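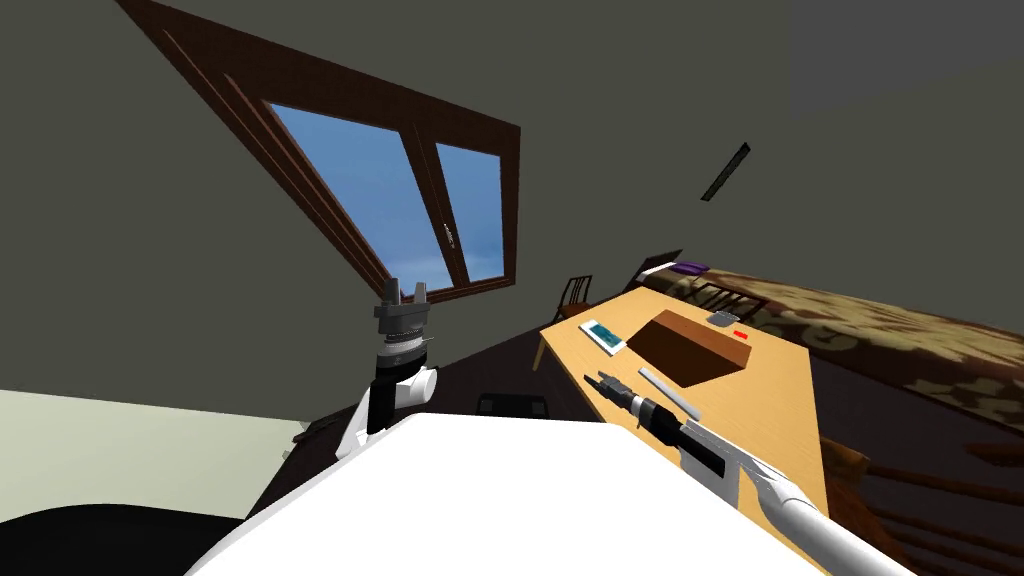 Rendering of the roof window, with two panes in a dark brown wooden frame.

Visit to the Vestergaard open day, Videnside
Report by Sofia Loureiro for the home renovation group

Five of us went to the Vestergaard open day in October. Vestergaard builds roof windows and does attic conversions, and once a year it opens the workshop at Videnside to the public. Entry is free but you have to sign up ahead of time. We took the 8:40 bus from Riltov and walked the last stretch from the stop by the feed store. The sidewalk runs out halfway, so wear decent shoes.

Coffee was served in the old drying shed. Leonilde Prata, the workshop manager, gave a short talk. The company has 47 employees, 17 of them in the frame shop, and the rest are split between the office, the glazing hall and the installation crews. It moved to Videnside in 2000 after the lease on the first building ran out.

The tour began in the lumber store. Boards are stacked with spacers between them and left until the moisture reading is low enough to cut. Each stack has a card with the delivery month and the latest reading in pencil. Ákos Juhász asked what happens to boards that twist. Short pieces are cut from the straight parts and joined end to end, and whatever is left heats the building.

In the frame shop we watched a corner joint being cut and glued. The corner goes into a clamp and is left overnight. The older workers still check the diagonals with a stick they made themselves. I asked about pine against hardwood and was told that most customers choose on price and then stain the pine dark. A dark stain on the inside of a roof window hides water marks from condensation, but it shows dust.

The glazing hall was the loudest part and we had to wear ear protection, so I missed a good deal of what was said. Glass arrives already sealed as double or triple units. Triple glass is heavier and needs stronger hinges, and on an older roof the rafters may need work first. Sandamali Debnath has a 1930s house and took notes on this. She was advised to have the rafters looked at before ordering anything.

After lunch (soup and rye bread, vegetarian on request) there was a session on planning an attic. The points I wrote down were these:

Measure the headroom at the ridge and again at the place where you plan to stand most often. People tend to measure only at the ridge.
Put the stairs in the plan first. They take more floor than you expect, and moving them later is expensive.
A window set low in the slope gives a view when you are seated. One set high gives more light deeper in the room but needs a pole or a motor to open.
Keep furniture in mind before the stairs go in. A long table may have to come up in parts.
Allow for shade on south slopes. An outside blind works better than an inside one in summer. 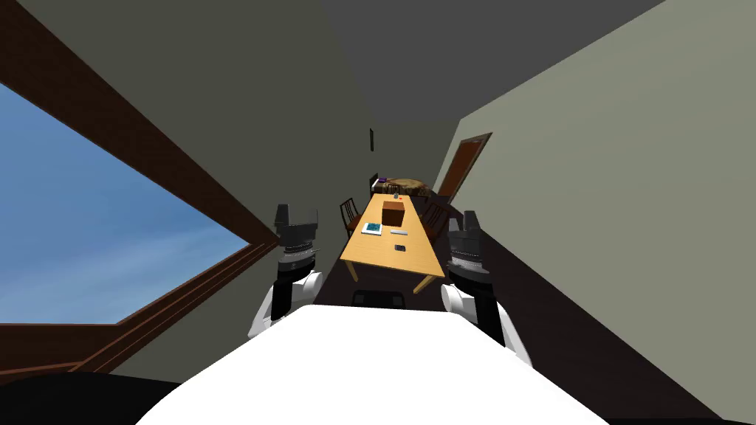 Rendering from the same interior, looking toward the long wooden dining table.

The question of where to eat took up a lot of the discussion. Natália Aguiar wants her dining table upstairs and the bedrooms below, which means carrying food up or adding a second sink. The plumber on the panel said a second sink is simple if there is a bathroom directly underneath and a nuisance if there is not. Drains need fall, and a low attic floor does not leave much room for it.

We also saw Memura, the insulation board they now use under the slope. It comes in 600 millimeter widths to suit common rafter spacing. I picked up a sample, which is in the box at the meeting room with the brochures. The edges crumble a little when you handle it, and the installer told us to cut it outdoors with a mask on.

Prices were not posted. You fill in a form with the roof pitch and the size of opening, and a quote comes by mail. Two of us filled one in.

The last bus back leaves at 4:25 and it was full, so we stood as far as the bridge. If the group goes again next year I suggest taking two cars. Sign-up opens in August on the notice board at Riltov library.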